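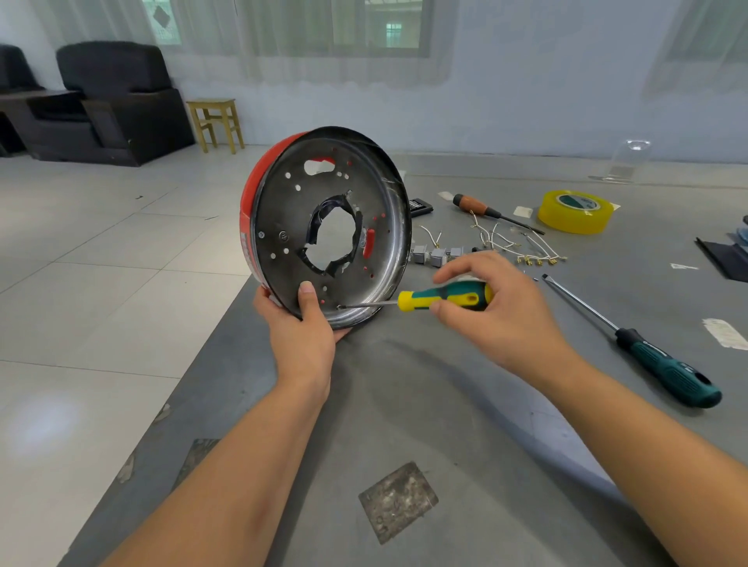

How do you all decide what to charge the neighbors for small repairs? I started doing this in Dreravport to get out of the house, and by September I had 14 jobs waiting and had earned, after parts, the price of a decent sandwich. People are happy to pay for a new cord. They are less happy to pay for the time it takes to get at the cord. A job like the red housing up top is a screwdriver in one hand and the whole thing balanced in the other, one small screw after another, and the owner asks if I could "just take a quick look." I've tried a flat fee, an hourly rate and banana bread. The banana bread was the most reliable.

– **Inese Šimkus**

### Kushwaha

Flat fee to look, paid when they hand it over, and it comes off the bill if they go ahead. I ask for 14 dollars. It doesn't cover much, but it works wonders on the man who has owned a dead toaster since his first marriage and would like your thoughts on it.

After that, quote the whole job before you start and write it on a tag. Don't itemize! I once sent a customer in Skutham an itemized bill for 121 dollars and spent an evening defending the word "misc."
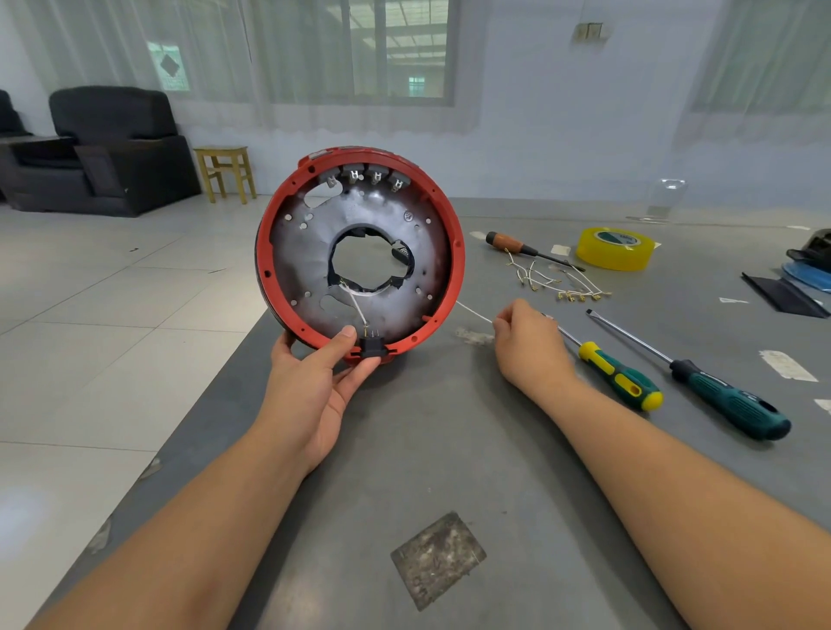 *Connector in the left hand, white wire in the right.*

Wiring I charge extra for, and I say so up front. If it has a plug, it also gets tested before it goes home, and the testing is on the bill whether they like it or not.

### skutham_dave

just charge what the shop charges

### Clorkell

The shop has rent and a sign, so no, people won't pay that in your kitchen.

What helped me was writing down my hours for one month, including the phone calls. I'd always thought of calls as being friendly.

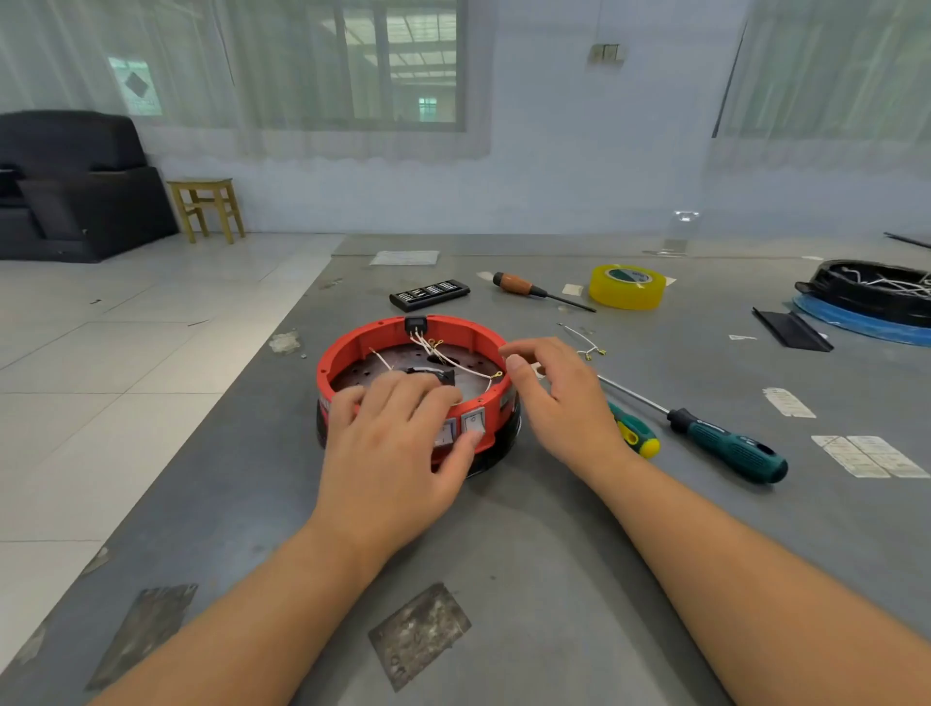 Once you've got the hours, pick the lowest hourly figure you wouldn't be embarrassed to tell your sister, and build the quotes from that. You'll lose a few customers – mine were the ones who called during dinner. Keep one or two free jobs for people you like, and keep accepting the banana bread, but on top of the bill.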